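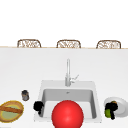 Horkosden: Neue Gebührenordnung für Trinkwasser ab Juli

Horkosden, 25/11/2025. Der Zweckverband Wasserversorgung Horkosden hat eine geänderte Gebührenordnung beschlossen. Sie tritt im kommenden Juli in Kraft und ersetzt die bisherige Berechnung nach Wohnfläche durch ein Modell aus Grundgebühr und Verbrauchsanteil. Betroffen sind 1137 Anschlüsse im Kerngebiet sowie im Ortsteil Utcombe.

Die Grundgebühr richtet sich künftig nach der Nenngröße des Wasserzählers. Für den kleinsten Zähler, der in den meisten Einfamilienhäusern eingebaut ist, werden 14 Euro im Monat berechnet. Der Verbrauchsanteil wird je Kubikmeter erhoben und nach zwei Stufen gestaffelt. Bis zu einer Jahresmenge von 200 Kubikmetern je Anschluss gilt der Grundtarif, darüber ein erhöhter Satz. Mehrfamilienhäuser mit nur einem Hauptzähler können beantragen, dass die Schwelle mit der Zahl der Wohneinheiten multipliziert wird. Der Antrag ist schriftlich zu stellen und gilt bis auf Widerruf.

Mit der Umstellung werden die mechanischen Zähler schrittweise durch Ultraschallzähler mit Funkauslesung ersetzt. Den Auftrag für Lieferung und Einbau hat die Firma Arsenault erhalten. Die Geräte des Typs Meteo arbeiten ohne bewegliche Teile im Messrohr und erfassen nach Angaben des Verbands auch geringe Durchflüsse, wie sie bei tropfenden Armaturen oder undichten Spülkästen auftreten. Übertragen wird der Zählerstand einmal täglich in verschlüsselter Form. Eine Auswertung nach Uhrzeit findet nicht statt.

Der Austausch beginnt in Utcombe. Dort stammen große Teile des Leitungsnetzes noch aus der Erstverlegung, und die Differenz zwischen eingespeister und abgerechneter Menge liegt seit mehreren Jahren über dem Durchschnitt des Verbandsgebiets. Im ersten Abschnitt sind 420 Zähler vorgesehen. Die Termine werden schriftlich angekündigt. Während des Einbaus muss die Hauptabsperrung geschlossen werden — die Unterbrechung dauert in der Regel weniger als eine Stunde.

»Bisher hat ein Haushalt mit großer Wohnfläche und geringem Verbrauch die Leitungen der anderen mitfinanziert«, sagte Verbandsingenieur Zachary Petrenko bei der Vorstellung der Zahlen. Ob die Rechnung im Einzelfall steigt oder sinkt, hänge vor allem von der Belegung ab. Eine pauschale Aussage sei nicht möglich.

Kritik kam aus den Reihen der Gartenbesitzer. Sie fordern einen Abzug für Wasser, das nicht in die Kanalisation gelangt. Der Verband verweist auf die gesonderte Abwassersatzung. Danach kann ein Gartenwasserzähler schon jetzt auf eigene Kosten eingebaut und bei der Berechnung der Abwassergebühr berücksichtigt werden. Auf die Trinkwassergebühr wirkt sich der zweite Zähler nicht aus. Er muss fest installiert und geeicht sein, Aufsteckzähler werden nicht anerkannt.

Unverändert bleibt die Zuständigkeit an der Hausanschlussleitung. Bis einschließlich Wasserzähler ist der Verband verantwortlich, für die Installation dahinter der Eigentümer. Das gilt auch für Rückflussverhinderer und Filter. Stellt sich beim Zählerwechsel heraus, dass die Absperrventile nicht mehr schließen, wird der Einbau verschoben und eine Frist zur Instandsetzung gesetzt.

Die Satzung liegt in der Geschäftsstelle des Verbands zur Einsicht aus. Die Abschlagszahlungen werden mit der nächsten Jahresabrechnung angepasst, ein gesonderter Bescheid ergeht nur bei Änderung der Zählergröße.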